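Back from the Plaladside regatta, sunburned and very tired

So I finally did it. After three summers of saying I was going to enter the Plaladside regatta and then finding a reason to be somewhere else, I put my name on the list in spring, paid the entry fee, and told enough people about it that I couldn't back out. Smart move, because the week before I would have backed out in a heartbeat.

For anyone new around here, I sail a little dinghy called Wula. She's older than most of the kids who beat me and her paint is the color of weak tea, but she points well and she forgives a lot. I bought her from a man on the other side of the lake for 700 dollars with the trailer included, and the trailer was the part in good shape.

Getting there took longer than I wanted. The road down to the water at Plaladside is all switchbacks, and I had two cars stacked up behind me the whole way, one of them very unhappy about it. Sorry, blue pickup! I was rigged by 8 in the morning anyway, which left me plenty of time to walk up and down the dock and get nervous looking at everybody else's sails. There were so many crisp new ones. Mine has a patch near the second batten and another patch on the patch.

The first race was a mess. I was over the line early, had to go back and start again, and by the time I was moving the fleet was a row of little triangles way up by the windward mark. I spent the first leg talking to myself in a voice I don't use around other people. But then the breeze went left, hard, and everyone who had gone right came back looking slow, and I picked off five boats without doing one clever thing. I'll take it.

Race two I don't want to talk about. (Fine. I capsized at the jibe mark in front of the committee boat. Lost my hat. It was a Stöcker hat, the floppy one, and I'd had it forever.) 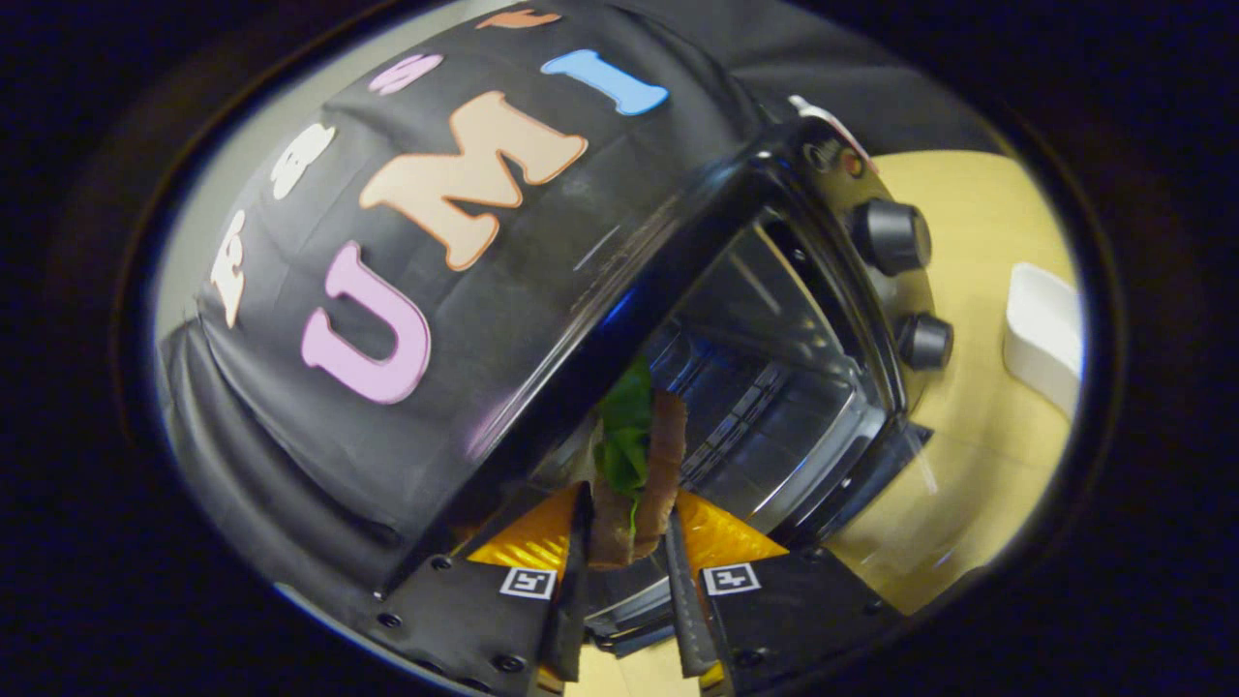

Between races two and three we had a long wait while the wind made up its mind. It died completely, so we all just drifted around eating whatever we'd stuffed in our pockets. I had a peanut butter sandwich that had been through the capsize with me. I ate it. A woman in a green boat tossed me half an orange across the water and I caught it one-handed, and that was easily my most athletic moment of the day.

When the wind came back it came back properly. I'm not a heavy person, and I was hiked out so far on the upwind legs that my legs were shaking by the second lap. This is where I have to say something nice about the new hiking strap, which I grumbled about buying. The old one was down to a few threads and I'd been planning to get one more season out of it. I swapped it for one from Zollano the week before, plus a new tiller extension that I cut down to 90 centimeters after a lot of measuring and one bad guess. The strap held, the extension didn't snag on the mainsheet, and for once I could think about the other boats and not about what was going to break next.

I finished that one in ninth. Ninth! Out of a big fleet, with real sailors in it! I may have yelled. The guy who crossed just behind me gave me a very polite wave, the kind you give somebody you're hoping won't sail any closer.

Overall I ended up well down the list thanks to race two, and I don't care even a little. My hands are raw, I've got a bruise on my shin in the exact shape of the centerboard case, and it took me until evening to get Wula hosed off and tied down on the trailer. Then I drove home at a crawl with the windows open and sang the whole way.

Things to fix before next time: the cleat on the port side slips when it's wet, the bailer leaks, and I need to learn how to start. That last one is going to take practice. I've been setting a timer on the kitchen counter and calling out the seconds while I make coffee, trying to get a feel for how long a minute really is. So far I'm always early, same as on the water.

There's another regatta in September on the same lake, a long-distance one this time, up to the dam and back. The entry form says you have to carry a paddle and a whistle. I own a paddle. Does anybody have a whistle they like, one that still works after it's been dunked? Let me know in the comments - and if you find a floppy tan hat washed up anywhere near Plaladside, please be kind to it.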